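The owner of Hollix, a storage and furniture hire outfit in Drornardale, wants $1,490 for a curved shelving unit. I asked what it does that a straight one doesn't.

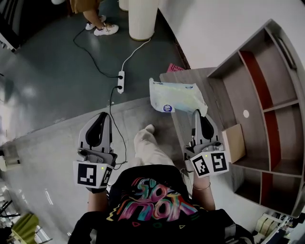
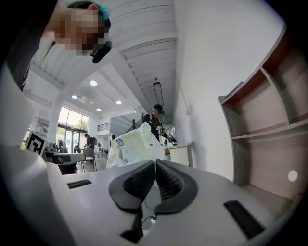
"It softens a room," she said. I wasn't convinced. Curves waste wall, and wipes and chargers end up on the nearest table regardless.

"People said that in July," she replied. "We've placed 18 since." And how many came back? She paused – "2." Her colour chart, at least, was honest about the browns.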